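Search the guide Search
6 min read

Section 2: Getting the judges' panel ready

By now you should have Arside installed on the host laptop and your contestants typed in. If you haven't, go back and do Section 1 first, because the panel screen stays grayed out until there's at least one act on the list. I lost most of an evening to that when I set it up for our very first Clastthorpe talent night, and I'd hate for you to do the same!

In this section we'll add the judges, pair their pads, decide how the audience vote is mixed in and run a practice round. You'll need the host laptop, the pads (charged), and the Hájek buzzer box if you're using one.

Adding your judges

1. Open Arside and pick Panel from the left-hand menu.
2. Press New Judge and type the name the way you want it on the big screen. Angeliki Stefanou has been on our panel from the start and she likes her full name up there, but first names look friendlier for a school show.
3. Choose a seat. Seat 1 is the left end of the table as the audience sees it – so it's the right end if you're the one sitting there. Yes, this trips people up.
4. Repeat until everyone is in. Arside takes up to 6 judges.
5. Press Save Panel.

Note: If you want a guest judge who only sits in for the final, add them now and switch them to Resting. You can wake them up between rounds, but you can't add a brand-new judge once a show is live.

Pairing the pads

1. Turn on one pad. Just one! If you switch them all on together they'll race each other for Seat 1 and you'll be swapping them around for ages.
2. Wait for the pairing code to show on the pad.
3. On the laptop, click the empty circle next to the judge's name and type in the code.
4. The circle fills in when the pad is paired. Stick a bit of tape on the back with the judge's name and move on to the next one.

The Hájek box is paired the same way, except that it doesn't have a screen, so its code is always 557. Put it in the middle of the table where everybody can reach it.

Caution: Don't pair a pad while it's updating. It will look fine and then drop off during the first act, and you'll have to reset it by holding the side button.

Mixing in the audience vote 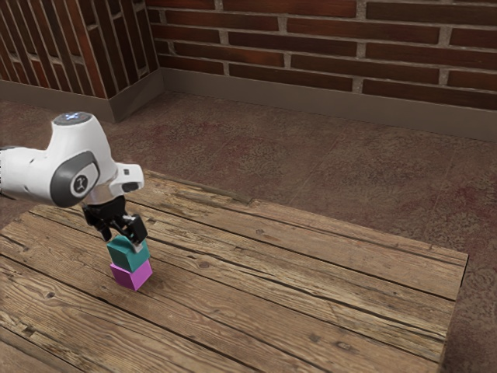

The audience vote is the part people argue over in the car on the way home, so settle it before you open the doors. Go to Panel, then Mix, and you'll see a slider that starts at 25 percent audience. I leave it there for variety nights and push it up when it's all singers. Arside draws each act's total as two blocks, judges underneath and audience on top, and if you think of the magenta cube with the teal one sitting directly on it, you've got the idea. The bottom block is drawn first, when the judges lock their scores, and the top one lands when phone voting closes. If you'd prefer to keep the suspense going, tick Hold Both and they'll appear together.

1. Set the slider.
2. Choose how long phone voting stays open. The default is 2 minutes, and that's plenty for a small hall.
3. Pick what happens in a tie. Your choices are Judges Decide, Audience Decides or Sing-Off (it's called that even if the act is a juggler).
4. Press Lock Mix.

Note: Once the mix is locked, it stays locked for the whole show. You can unlock it by ending the show, but every score goes with it. Please write your settings on a piece of paper too.

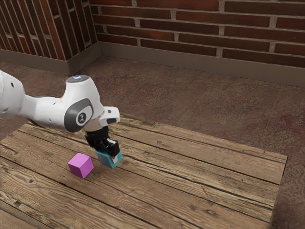

Fig. 2. White arm over the wooden tabletop, with the small light on top of the joint.

Running a practice round

Please don't skip this one. Zachary Carrier hosted our Akitau special in January and we did the practice round with him reading fake acts off the back of an envelope, and we still found a pad that was scoring for the wrong seat.

1. Press Rehearse. The top bar turns orange so you know nothing is being saved.
2. Have the host call out a made-up act.
3. Ask each judge to enter a score and press Lock. Anyone who forgets to press Lock will hold up the total, so get them into the habit now.
4. Send in a few phone votes from the back of the room. The signal is often worse back there.
5. Press Reveal and check that the names, seats and scores match up on the big screen.
6. Hit the buzzer a couple of times. If the sound comes out of the laptop and not the hall speakers, go to Sound and change the output.
7. Press End Rehearsal.

Caution: Check that the orange bar has gone before your first real act walks on. If it's still there, you're still rehearsing, and the scores will vanish when you close the program.

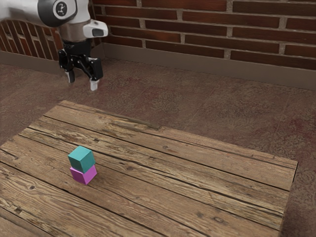 Can a judge change a score after pressing Lock?

Only until the host presses Reveal. The judge taps Unlock on their pad, enters the new score and locks it again. After Reveal, the score is final.

If a pad dies mid-show

It happens, usually during the best act of the night. Click the judge's name on the laptop and choose Enter by Hand. The judge can hold up a card or just whisper the number to whoever is running the desk – the audience won't know the difference. When you've got a quiet moment, charge the pad, turn it on and it should find its old seat again. If it asks for a code, pair it from scratch using the steps further up.

When you're happy with the panel, leave Arside open and go on to Section 3, where we'll hook up the big screen and load the walk-on music.

Related
Section 1: Installing Arside and adding your acts
Section 3: The big screen and walk-on music
Printing backup score cards
Buzzer sounds you can swap in
Running a two-night final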